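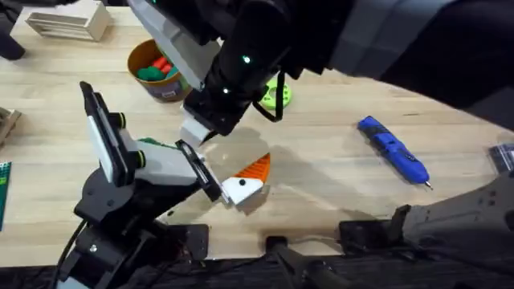
Ticket: Newsletter sign-ups not arriving in the mailing list
Opened by: Gisela Lammers, Hirnberg
Handled by: Usman Kakakhel, Fistaven support
Status: Resolved

Gisela, 9:12 am
Good morning! I hope I'm writing to the right place. I look after the newsletter for our choir festival in Hirnberg, and we've been sending it through Fistaven for a good while now with hardly a hiccup. Yesterday evening a lady phoned to ask why she never got the June issue. She signed up on our website, she saw the thank-you page, and yet I can't find her anywhere in the list. I then tried it myself with my husband's address and he isn't there either. The list shows 1,738 people and that number hasn't moved for weeks, which I had put down to it being a slow time of year. I did clear my browser history and I tried on the tablet as well. Same thing.

Usman, 10:05 am
Hi Gisela, you're in the right place, and thank you for testing with a second address, that saves us both a step. The thank-you page comes from your website, so people see it even when the sign-up doesn't reach us. Could you go to Settings, then Forms, then Delivery Log, and tell me what it says next to the most recent entries? There may be a short code at the end of each line.

Gisela, 10:41 am
Found it, though I went into Domains first and got a bit lost. Every line is red and they all say "400 missing field: consent." I don't remember seeing a consent field on our form. Gerlach, the little company that built our site, moved us to a new template in the spring, if that helps at all.

Usman, 11:20 am
It helps a great deal. A 400 means our side received the sign-up and turned it down as incomplete. Your list is set to require the consent checkbox, and I'd guess the new template left it out. Please don't switch the requirement off in the meantime, tempting as it is! Ask Gerlach to add a checkbox with the field name consent, all lowercase, left unticked by default. Then try your husband's address again.

Gisela, 2:36 pm
They were very quick about it. I ticked the new box, pressed the button, and there he is in the list, 1,739. But what about everyone who tried before? I hate to think of them waiting for a newsletter that never comes.

Usman, 3:02 pm
Lovely, I can see that one came through cleanly. The log keeps rejected entries, and there are 34 of them after removing duplicates. I can't add those people for you, as they never saw the checkbox, but I've turned on a one-time confirmation email. Each of them gets a link, and whoever clicks it joins the list. It will go out at 5 pm unless you'd like to change the wording first. You'll find it under Drafts.

Gisela, 3:48 pm
I changed "Dear subscriber" to "Dear friend of the festival" and put in a line saying sorry for the delay. Otherwise it's fine as it is. My husband would like to be taken off again, please, he says he hears enough about the choir at home.

Usman, 4:10 pm
Done, he's off the list. I'm marking this as resolved, but replying here will reopen it if any of the confirmations bounce.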